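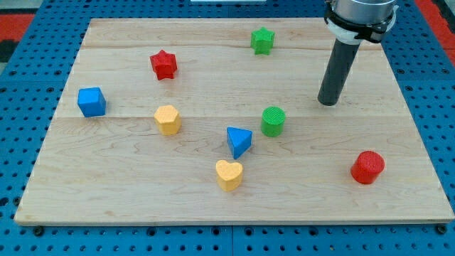
Chapter 2
What Toy Packages Promise

Pick up almost any toy sold for a child under three and read the back of the box. You will learn that the toy builds problem solving, hand-eye coordination, early math, and confidence. Some boxes add language. A few add "school readiness," a phrase with no fixed meaning that can be printed on anything. The claims are rarely false in a way you could prove. They are written so that you can't.

This chapter is about how to read such claims. It deals with toys because toys are cheap, familiar, and sold with a great deal of borrowed science, but the same habits of reading will serve you when we get to reading programs in Chapter 5 and screen-time products in Chapter 8.

Start with the word "builds." A child of 21 months who plays with a toy all fall will be better at many things by spring. So will a child who never saw the toy. Children at this age change quickly, and any product used over several months gets to stand next to that change and take credit for it. To say that a toy builds a skill, we would need to know what similar children did without it. Packages don't tell us this, and in most cases the maker has never asked.

Consider the case we will return to throughout the chapter. A company called Kidness sold a shape-matching set along with a parent guide. The guide reported that 259 families had tried the set at home and that most parents saw "noticeable gains in focus." The number sounds large enough to be serious. Now look at what was measured. Parents who had been given a free toy were asked, by the people who gave it to them, whether their child had improved. There was no comparison group. There was no test of focus, before or after. We are not told how many families were sent the set and never wrote back. Had the company surveyed ten times as many parents in the same way, we would know hardly anything more.

A second study, from the Daddale child care centers, looks better at first. Two rooms got the new sets in August and two kept their usual toys. Staff then timed how long children stayed with one activity. The rooms with the new sets came out ahead. But the toys were new in those rooms and old in the others, and the staff doing the timing knew which was which. Either fact could produce the result. The report mentions the first in a footnote and the second nowhere.

None of this shows that shape toys are useless. Children handle them, throw them, chew them, and sooner or later fit them into things, and there are good grounds for thinking that handling objects matters to small children. What remains doubtful is the step from "objects matter" to "this object, at this price, matters more than a set of measuring cups." Advertising depends on readers taking that step without noticing it.

Before you read on, write down one claim from a toy, book, or app you remember from childhood. Keep it where you can find it. You will need it for the exercise that closes Section 2.1.

2.1 Compared With What?

The most useful question in this book has three words, and students tend to forget it as soon as a chart appears.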